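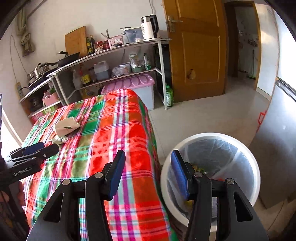

Unit 4 concerns the storage and sorting of household waste before collection. For the purposes of this unit, the household stage begins when an item is discarded and ends when the container is placed at the curb. Most sorting decisions are made in the kitchen, and the position of the bin affects how those decisions are made. A trash bin kept close to a table covered with a plaid cloth, for instance, receives food scraps and paper in the same motion unless a second container stands within equal reach. Students should keep this in mind when reading the Burton material.

4.1 Terms
Residual waste: material left after recyclables and organics have been removed.
Contamination: material placed in the wrong stream.
Capture rate: the share of a recyclable material that reaches the correct stream, by weight.

4.2 The Burton household survey
The survey covered 200 households in the Burton and Penner districts. Of these, 196 returned the first questionnaire and 187 returned the second. The four households lost at the first stage were excluded from all tables. Respondents kept a written record of the containers in use, their location in the home, and how often each was emptied. A total of 1,595 entries were accepted for analysis.

Note that the entries are self-reported. They record what residents believed they had sorted. Capture rates cannot be calculated from them without weighing the contents of each stream, and the survey did not include weighing.

4.3 Containers for organics
Open containers are easier to use during food preparation but must be emptied more often. Lidded containers control odor and insects. Liners should be permitted only where the receiving facility accepts them; the rules for Bralivari and Sternis differ, and both are reprinted in Appendix B.

4.4 Assigned work
Read Appendix B and the Penner tables before the next meeting. Prepare one page comparing the two liner rules. State which rule would be simpler to enforce at the curb, and cite the relevant clause. Late papers are subject to the policy in the course outline.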